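Packing trial at Drunorstead returns centre leaves staff unconvinced

11 Jan 2026

A pair of robotic arms bought to take over part of the packing work at the Jamemell returns centre in Drunorstead will stay in place until the spring, the company has confirmed, although staff say the machines have so far given them more to do.

Jamemell handles returned books, bags and school supplies for online shops. Its packing benches employ 30 people across 2 shifts. The arms were installed in October by the supplier Randard and set to work on one of the simpler jobs at the centre, which is picking up a book, turning it so the label can be read and putting it with the bag it was ordered with.

Managers told staff at the time that the trial would "free up hands". Several packers said this week that they were still waiting to find out whose hands were meant.

Figures pinned up in the canteen give the arms' total for their first full month as 1,168 items. A single bench with one person on it dealt with 2,656 in the same period. The company says the comparison is unfair, as the arms were switched off for adjustments on several days. Packers reply that the days off are part of the point.
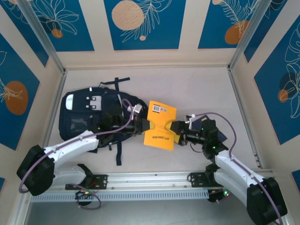

The two arms hold a yellow book between them, with a navy backpack lying beneath.

Vilho Aaltonen, a packer at the centre for nine years, was moved off his bench to mind the arms. He lays out the goods, clears anything that gets dropped and fills in a sheet at the end of each shift. He was given a morning's training and no change in pay.

"I used to pack. Now I watch something else pack, and I write down when it stops," he said. "Straps are the worst of it. A bag never lands the same way, and I'm the one who goes in and straightens it."

He added that he had nothing against the machine itself – his quarrel was with the rota, which counts him as a spare pair of hands even when he cannot leave the arms. On those shifts the remaining benches share out his old work.

Jamemell said in a short statement that no jobs would be lost "as a direct result" of the trial. It did not say what would happen to temporary contracts, most of which run out before the summer, and it declined to give the cost of the equipment. Randard said the arms would get quicker as settings were improved, but would not put a date or a target on it.

Staff have heard such promises before. A sorting belt supplied by Hämäläinen was brought in three years ago with the same talk of lighter work. It is still running, and packers say it did cut down on lifting, but the two posts beside it were left empty when their holders retired.

Employees have asked for a written list of the tasks the arms are expected to take on, and for the minding work to be given its own grade and pay. Managers have agreed to meet them before the trial ends – no date has been set.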